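A written rule for stopping two arms should be one sentence long. In our workshop at Celtonik we have 87 rules, and I think most people remember two of them.

My opinion is simple. When both grippers are close to the same soft thing, like a drawstring bag, one person must have the right to say stop – and only one. Now our text gives this right to "the team". A team is slow to speak.

I would also ask that the rule hangs on the wall, in large letters, before February. 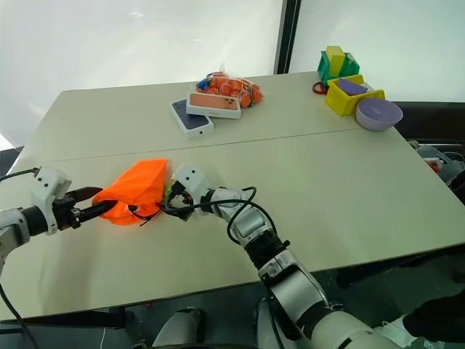 Rongrong Liao wrote back that one person can look away, and she would give the stop to two.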